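Marker sorting: progress from the teaching bench

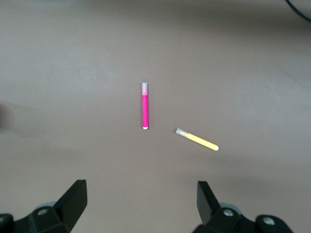 Wrist view, with the gripper open and the pink and yellow markers on the table.

Since our last newsletter we have recorded 127 demonstrations of the marker task at the Sturkden workshop. Arsen Kobzar drives the arm by remote control from the next desk, and he is looking only at the wrist picture while he does it. This was a request from Femke Hendriks. She wants that the operator sees the same as the robot will see later, and no more.

The difficult part is the angle. When a marker lies diagonal, the operator must turn the wrist before he goes down, and in our first recordings the turn came too late. We have removed 38 of them for this reason. New operators should please do the turn high above the table and then stop for a moment before closing the fingers.

We are looking for 4 more people to drive the arm, also colleagues with no experience. Training takes one afternoon. Please write your name on the list at the Drimura desk before 25th June. The grey felt mat will be tried after that.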